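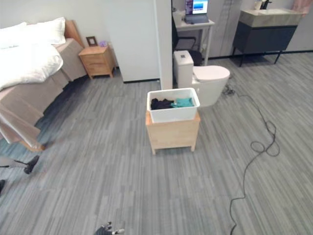 January, notebook 3, file 1662 (Remia / handrail)

8:40 a.m. Picked the file back up after the break. Plustholm want a preliminary letter on whether the rail was reasonably safe on the day of the fall, and whether the owner could have found the defect by looking. Those are separate questions and I want to keep them separate in the notes. Solange Xavier is running the case on their side. Their client is the guest. De Smet act for the guest house.

What we hold:
Lower wall bracket, with two of its three screws
Section of rail, sawn off by the repair contractor, 1140 mm long
Bag of plaster crumbs, labeled "stair" and nothing else
Copy of the maintenance log
Statement of the guest, statement of the manager

Third screw is missing. The chain of custody form says "hardware, assorted" so I can't tell whether it ever left the building. Asked Solange to find out from the contractor, in writing. If it was thrown away after De Smet's first letter, that matters to her. It doesn't change what I do on the bench, and I'm not going to comment on it in the report.

9:30. Photographed everything with the scale before touching it. Upper bracket was left on the wall and is apparently still there, painted over now. Would like to see it. Site visit needs consent from both sides.

Bracket itself looks sound. No crack at the bend, no crack around the holes under the 10x loupe. Plating worn where the rail sat. So this is a fixing problem, or that's my working view. Both screws are straight. Threads packed with plaster dust for most of their length and only a little wood fiber near the tip of one. None on the other that I can find. Penetration into wood on the first one is 17 mm at the very best reading, and I'd want Nerea to measure it without seeing my number.

10:15. Nerea Figueroa measured. She got the same to within half a millimeter. Both readings on the sheet, hers on the left.

10:50. Made up a test wall: softwood stud, half-inch plaster over lath, same screw type bought new. First sample set with one screw in the edge of the stud and one in plaster only, to match what the threads suggest. Second sample with all three screws square in the stud. Let the second one stand as the comparison for a properly fixed bracket. Nobody should read the comparison as a code test. It isn't one and I've written that across the top of the sheet.

Pull direction: outward and down, at 45 degrees. The guest's statement says she "grabbed it and swung," which could mean nearly anything. Discussed with Nerea whether to add a straight outward pull. We will, but after lunch and on fresh samples.

11:35. Results, 45 degree pull, load at the bracket:
Sample 1 – plaster screw started to lift early, bracket rotated, let go at 400 N
Sample 2 – stopped the pull at twice that load, no movement on the dial

One sample of each is thin. Need at least two more of the first kind before I put a number in a letter. De Smet's expert will go straight for the new plaster, and he'd be right to. Old plaster in a real stairwell will have its own history. The number is useful for showing the order of load, and that's as far as I'd go under oath.

1:10 p.m. Read the maintenance log properly. There is an entry for the rail, "lower end loose, tightened," eleven weeks before the fall. Initialed, no name. No follow-up. The manager's statement says there had been no complaints about the stairs. Both can be true: the cleaner or handyman may have noticed it without a guest complaining. Worth flagging to Solange all the same. Notice is a legal point and it's hers to argue. What I can say is that a screw in crumbled plaster will feel tight for a while after being turned and then go loose again, and that a hand check on the rail would have shown it. How long "a while" is, I don't know. Could cycle a sample with a small repeated load and see. Nerea thinks a few hundred cycles a day is generous for a stair in a place that size. Asked Solange for the booking records so we have something to base it on.

2:00. Phone call with Solange, 12 minutes. Notes:
She'll write to the contractor about the screw
Booking records requested already, coming with the next disclosure
She asked if I could say the owner was negligent. Told her no. I can say what was wrong with it and what an ordinary inspection would have picked up. The rest is for the court
She wants the letter before the mediation in Marngate
Fee for the cycle test agreed, she'll confirm by email

2:45. Outward pull samples set up. Drill battery died on the second one, so the pilot holes in B were finished with the corded drill. Same bit. Noted on the sheet.

3:50. Only ran sample A. The dial gauge was sticking at the low end and I don't trust the first part of the curve. Peak load should be fine but I'm throwing the run out anyway. Cleaned the stem, checked it against the blocks, reads true now.

To do:
Repeat 45 degree pulls, two more samples
Outward pulls from scratch, three samples
Cycle rig – find the small motor, ask Nerea about the counter
Draft consent letter for site visit, copy to De Smet
Evidence back in cabinet B, seal signed by both of us

4:30. Sealed and signed. Plaster bag has a small tear at the corner, so it's double bagged now with the original label facing out.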